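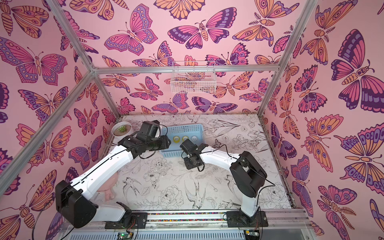 What is a desk basket good for?

Small round things that would otherwise roll off a table, chiefly rolls of tape.

Desk basket

A desk basket is a shallow or mid-height open container for stationery. Plastic ones often have perforated sides, which sellers say keep the contents visible. The claim is generous – a roll of tape seen through mesh looks much like any other roll.

Makers such as Garport and Baltel advertise room for up to 4 rolls. Esperanza Mbeki, writing on household storage, doubts that baskets reduce clutter at all.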